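Jerome Dizon has been after me for months to come and look at what Etel does, and last week I ran out of excuses. Etel is a small shop that builds robot arms for other small shops. They hold an open afternoon every so often, you sign a sheet, you get a coffee, and you're told the future is on a workbench. I've been to 3 of these at various companies and I own a lot of tote bags.

I went in with one question. Can the thing pick up a tool it wasn't built around and do something useful with it? Everybody shows you a robot moving blocks. I fix pumps for a living and I don't have any blocks.

Yesenia Montoya ran the demo. She was good, I'll say that first. She didn't promise me anything and she didn't use the word "seamless." The arm was on a wooden bench with the sort of clutter I'd have on mine, and the fingers are printed plastic with ridges on them, bright orange. I asked if those wear out. She said yes, and that they print more. Fine, but that's a cost, and it wasn't on the handout.

The first job was a power screwdriver. A big blue one, pointing down.

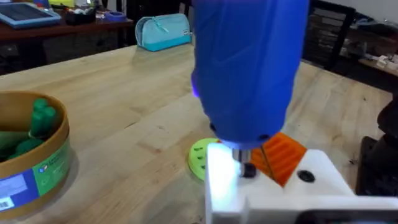 ## What I wanted to know

How long, how often, and who pays when it drops one.

The handout says 60 picks an hour. I asked Segundo Ccori, who writes the software, whether that was with a person standing next to it. He said it depended on the day. I like an answer like that better than a slide, but it's still not a number I can take to my boss. My nephew could beat 60, and he's on his phone half the time.

Then we moved on to hand tools. Segundo talked about grip force for a good while and I followed maybe half of it. The short version is that the ribbed fingers are supposed to bend around a handle so you don't need a different gripper for every shape.
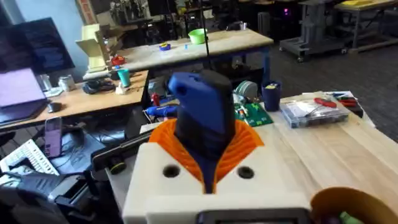
I'll give them the fingers. It's a simple idea and I could see myself fixing one, which I can't say for most of what gets wheeled out at these afternoons. What bothers me is everything behind them. When I asked what happens if the handle is greasy, I got "we're looking at that." Every handle in my shop is greasy. A man from Marulanda asked about gloves and rags on the bench and got the same answer.

Jerome wanted to know on the drive home if I'd changed my mind. I told him to ask me in September, when they say the next version of the software will be out. If they'll let me bring my own box of tools, I'll go back. I'm bringing the bad ones.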